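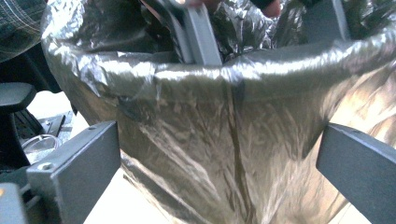

Bin bags should cost next to nothing, and paying more than that is throwing money away, according to a reader who wrote in after my last post on household stuff. I used to agree. Then I spent most of June picking coffee grounds off the kitchen floor because the cheap roll from Statitz kept splitting along the bottom seam, and I changed my mind.

So I've moved to the Kevier ones. They come 20 to a roll and they're dark, shiny and a bit see-through. The main thing for me is that they're wide enough to fold well down over the outside of the bin. I don't mind creases. What I mind is a bag that slides in the first time somebody drops a melon rind on it.

My way of lining a bin is nothing clever. Open the bag fully before it goes anywhere near the bin, put a hand inside and push the bottom down, then fold the top over the rim and pull it snug all the way round. If there's a lot of spare plastic inside, press it against the sides or you lose half the space. I change ours every third day, sooner if there's been fish.

The other job was the soft bags. We have far too many of them, 12 at the last clear-out, and most had been shoved in the hall cupboard with things still in the bottom. Receipts, a dead pen, one glove. I put each one on the table, felt right down into the corners and turned out whatever was there. The bags in good shape stay. The rest go in the box for the Fladitz charity shop.
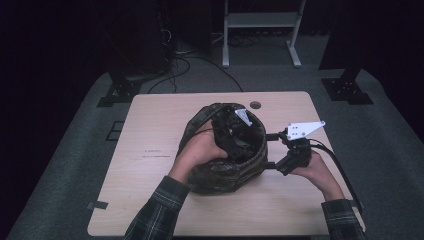 *The camouflage bag on the table, one hand inside.*

I'm keeping a bag by the front door for library books and another in the car. The cupboard door shuts now, and there's room on the shelf for the spare rolls. I still need to find somewhere for the hoover attachments, which are living in a Prokopenko shoebox on the stairs.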